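September 7, 2019
Zekitz arm, bench cell, Vestunthorpe

Came in to finish the gripper job from the last entry. The old finger pads were worn on the inner side, so I changed both and cleaned the slides with a dry cloth. No grease this time, the Bana manual does not ask for it.

Did the zero of the fingers again. Before: 1,128 counts at full close. After: 1,184. I wrote the new value in the cell file and kept the old one in a comment. Speed is limited to 71 mm/s until we trust it.

Then the thin object check, with the marker pen and the mesh cup as target. Peppers stay on the table as the big objects. Approach is from above with the fingers a little open.
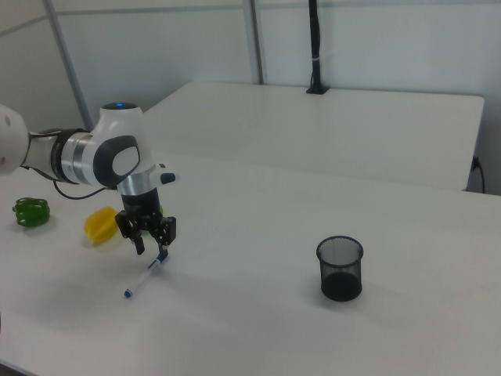
Lamptey wrote under my draft that the pen height should be taught again whenever the pads are changed, as the new ones are longer and the old height will press the tips into the table. Agreed, I had forgotten this. Taught it again and saved as pose 225.

Still to do: look at the cable near the wrist collar, I would like a bit more slack when the elbow is high. Order pads, colour does not matter. Last set was from June.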